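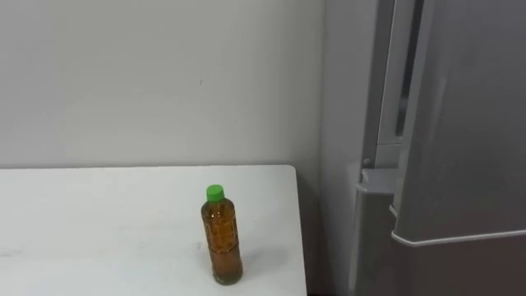

Fig. 1. Head view, bottle near the refrigerator.

Pirkix grasp study, August meeting, 2:00 p.m.
Present: Olaia Villanueva (chair), Ulises Flores, Deisy Lozano. Percy Muñoz sent regrets and a spreadsheet.

1. Previous minutes. Approved after Ulises had the word "triumph" removed.

2. Method. Deisy reported on training with head views alone against head views plus a fixed side camera. Both sets come from the same 725 episodes, so Percy's objection from July is considered answered, at least until he reads this.

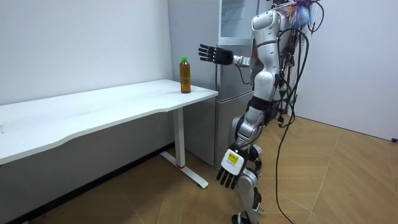 The side camera mostly helps with approach height. Deisy's argument is that the head view gives the policy a bottle and very little idea of where the hand is. From the side, the open hand above the green cap is plain even to the chair. Failed grasps fell by 34 percent with both views. Ulises asked whether that would survive a second type of bottle. Discussion was lively and contained no data.

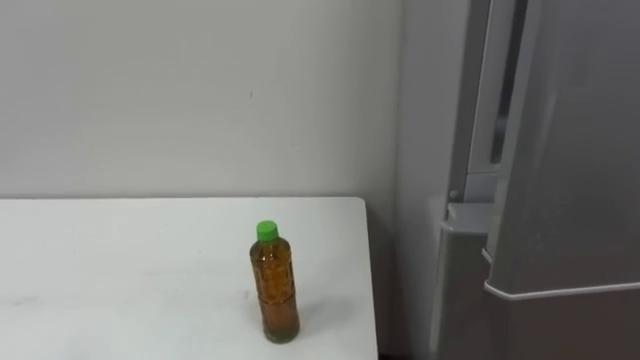
Deisy agreed to run one before anybody writes an abstract. Olaia noted that the abstract is already written.

3. Actions. Deisy: second bottle type. Ulises: rerun the baseline on Tinomik. Olaia: unwrite the abstract.

Closed 2:34 p.m.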